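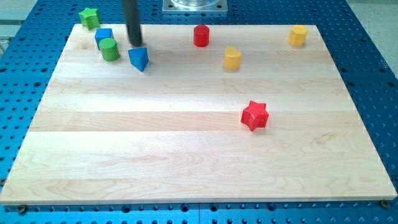
Wooden shape blocks on a board of pale joined planks.

Shape blocks

By Burgi Brunner
March
2 min read

Shape blocks are small solid pieces, usually of wood, made in simple geometric forms and painted or stained in a few strong colors. They are used as toys, as classroom material for naming shapes and colors, and in sorting and stacking games. They differ from building bricks in that the pieces do not lock together.

Forms

The most common forms are the cube, the cylinder and the triangular prism. Many sets add a star, a piece with a flat five-pointed top and straight sides. Cubes and short cylinders stack easily. A triangular prism can stand on its triangular end, where it takes another block on top, or lie on one of its long sides, where it serves as a roof. Stars are hard to build with and are mostly used for matching.

Color

Green, blue, red and yellow are the usual colors. In some sets each form has its own color. In others the colors are mixed across the forms, so that a child may find a green star and a green cylinder in the same box and has to sort by one property at a time. A glossy finish is easier to wipe clean. Stained blocks keep more of the grain but show marks sooner.

Manufacture

Cubes and prisms are cut from planed strips, and cylinders from round rod. Stars are sawn or milled from thicker stock. The edges are then sanded and the pieces colored. The Schwaiger workshop in Gullmont, run for many years by Meinrad Bachmann, sold a boxed set of 14 blocks under the name Urico. A school edition held 140 pieces and came with a sorting tray.

Play boards

Blocks are often set out on a flat board, which gives a level surface and marks the play area. Boards are commonly made of light wood joined edge to edge, with the seams left visible. Pale wood makes the colored pieces easy to pick out. A board may be laid over a larger table and put away after use.

See also: Pattern blocks; Shape sorter; Stacking toy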